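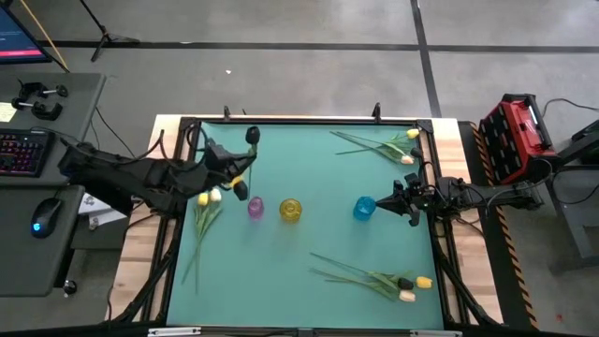
Tulips, three glass vases and two arms at the Povley bench.

Can a robot do chores yet?
Some of them, and it's a thrill to watch! Sorting, stacking and simple folding are coming along fast. Flowers are a lovely test, with stems that bend, buds that bruise and a narrow neck to aim for.

How much practice does it take?
Our flower task has 634 practice runs behind it so far, and we add 40 more every Sunday. 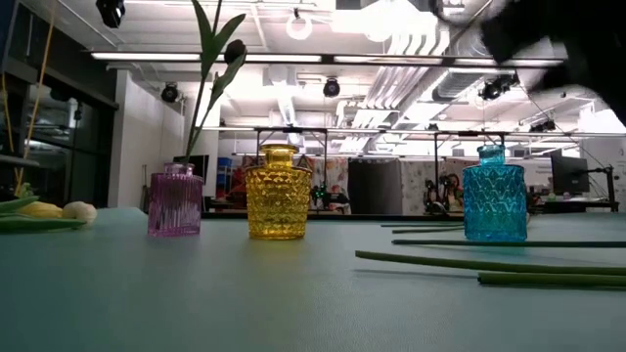

Lộc Từ wrote in to say that a florist would fill 200 vases before lunch, and asked when speed will matter. Soon, we hope! Gentle handling comes first.

Which chores are hardest?
Anything soft, thin or tangled. Stems slide over each other, and so do socks.

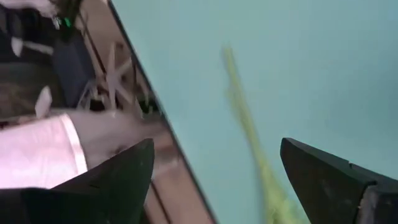 Can I buy one for my kitchen?
Not for this kind of work. Bromwood is still a research project, and we're having a great time with it.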